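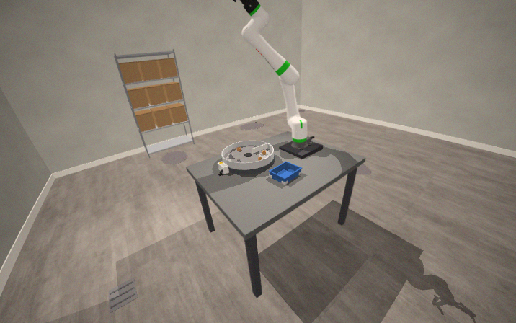
How a Practice World Works

The Kulten robot club does most of its work in a simulator. A simulator is a computer program that draws a room and works out how things in it should move. The table, the arm and the blue bin are all made of numbers.

The club's task this term is called Zindano. The arm must take small parts out of the round tray and put them in the bin. Each part in the bin scores 5 points. A team that reaches 100 points moves on to the next task.

Writing the program

A robot arm bends at its joints. The program gives each joint an angle, and together the angles decide where the gripper goes. The gripper is the black part at the end of the arm.

Teams write their steps in order:

1. Move over a part.
2. Open the gripper and go down.
3. Close the gripper.
4. Lift, then move over the bin.
5. Open the gripper.

If step 4 leaves out the lift, the gripper can hit the wall of the tray. The simulator then stops the run and shows the line of the program it had reached.

Testing

One run lasts 30 seconds. Before each run the simulator puts the parts in new places, so a program that only remembers old positions will miss. Teams write down the score and change one thing at a time.

Print this page
E-mail this page

Related pages
What is a joint?
Drarnex: the sorting task
Åberg Cup rules for beginners
Club times, September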